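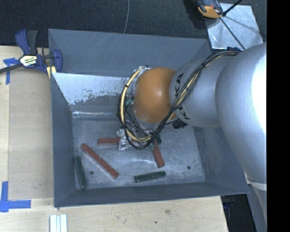

**Week 5 handout: looking after the bin cell**
Notes by Negin Tabrizi, Skesness lab stream

Last week was all theory, so today we get our hands on the cell - my favourite session of the whole unit! By the end you should be able to take it from cold to a first clean pick on your own.

### Before power

- Push the bin gently from each side. If it shifts, re-seat it and nip up the bar clamp. Firm is plenty; the bench is timber and it will dent.
- Look at the blue tape marks on the bench. If one has lifted, put fresh tape over the same line before you peel the old piece.
- Follow the cable bundle with your fingers from the big housing down to the gripper. You're feeling for flat spots, nicks and loose ties.

### The loop at the wrist

Everyone wants to tidy this up, and I love the instinct, but please leave the slack alone. The orange joint has to turn through its full range without tugging on the bundle. Settimio Ferri once pulled it in neat and snug, and we lost a connector in 2 days. Jog the joint slowly both ways at 5 per cent speed and watch the loop as it opens and closes - it's a lovely thing once you know what you're looking at.

### Checking the bin position

1. Take the blocks out and wipe the floor of the bin. Scratches are fine, grit isn't.
2. Jog down to the taught height over the middle and compare with the logbook.
3. If you're out by more than 2 mm, call Svenja Schwerdtfeger or me before re-teaching.
4. Put the red and green blocks back at all sorts of angles, including hard against a wall. Those are the fun ones.

Run 50 picks and write down every miss, with the colour of the block and where it lay.

Logbooks go back to Grímur Lauritsen's pigeonhole.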